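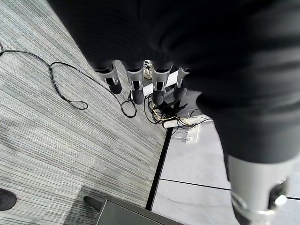

Re: [hill-gardeners] Tomatoes splitting again, and the September swap

Mon 15 July

Sohail Baloch wrote:

> Hi all, second year running my big tomatoes have split right around the
> stem, just as they start to color up. The cherry ones are fine. I water
> every evening when I get home, unless I'm on late shift, and then they
> wait. I've read it's calcium, I've read it's the heat, and my neighbor
> says it's the variety. I'm growing Stunitz Red from the seed Qureshi's
> were selling off in the spring. Should I pull them up and put beans in?
>
> Also, are we doing the seed swap at Clurnlow again? I have far too much
> squash seed.
>
> Sohail

Hi Sohail, and hi everybody,

Please don't pull them up! I grew Stunitz Red for years and they do this to me too, every time we get a dry week and then a good soaking. The inside of the tomato swells up faster than the skin can stretch, and pop, there goes your lovely ring around the shoulder. Calcium is a different problem (that's the ugly dark leathery patch on the bottom end, and you didn't mention one). So I think your late shifts are the culprit, I'm sorry to say. Two dry days and then a big guilty drink from the hose is exactly what a fat tomato hates.

What worked for me was mulch, and lots of it. I'd been putting down a thin little sprinkle of straw that looked nice and did nothing at all, and then one summer I got carried away and piled it up until it came over the top of my shoes. Hardly any splits after that, even in August. Old leaves are fine too, or grass clippings if you let them dry out first – mine went slimy when I put them on fresh, and the smell was something else. Keep it a little way back from the stems.

The other thing is to pick early. As soon as you see that first blush of pink on the bottom, bring them in and let them finish on the kitchen counter. I know, I know, everybody says vine ripened is better. I did a blind tasting on my own family last summer and not one of them could tell which was which, and my brother-in-law picked a counter one as his favorite and then argued with me when I told him.

If you do have split ones now, they're perfectly good to eat as long as the crack is dry and there's no fuzz in it. Use those first. I cut out the bad bit, toss them on a tray with a little oil and a whole head of garlic, and roast them low until they slump. Then they go in the freezer in flat bags. I've got 13 bags left from last year, so maybe don't take planning advice from me.

I wouldn't blame the seed either. Qureshi's stuff has always come up fine for me, apart from the parsley, and parsley does whatever it wants. If you want something tougher for next year, try Horkow. It's smaller and the skin is a bit thick, which some people don't care for in a sandwich, but I had 7 plants of it along the fence and I can only remember throwing a couple of fruits to the hens. It's late, though. You'll be staring at green tomatoes while the rest of us are making sauce. I saved plenty of seed and I'll put an envelope aside with your name on it.

Which gets me to the swap. Yes, it's on, in September, same hall at Clurnlow as before. I don't have the exact Saturday yet because they're redoing the floor and want to see how long it takes. Please label things this time, with the year you saved them as well as the name! I took home a packet last fall that just said "good one," and it's now climbing over my shed with leaves the size of dinner plates and not a single flower. If it was yours, please write to me, I'd love to know what I'm feeding.

Sohail, bring the squash seed by all means, but did you grow more than one kind close together? If you did, they've probably crossed, and whoever plants them will get a surprise. I don't mind a surprise myself, but write it on the packet so people can choose.

One last question from my end. Does anybody have a cure for leeks that have gone to flower in their first year? I've got a whole row of them standing there like drumsticks. The bees are thrilled and I'm having no soup. I've been told to snap the stalks off and they'll carry on, but mine have a core like a broom handle already and I suspect I've left it too long.

Off to water before it gets too hot,

Marjorie

Recent messages on this list
Leeks flowering early, anyone else?
Free to collect: rhubarb crowns
Hose connector that doesn't leak
Slugs in the cold frame
Re: Re: When to lift garlic
Clurnlow hall floor
Wanted: canning jars with lids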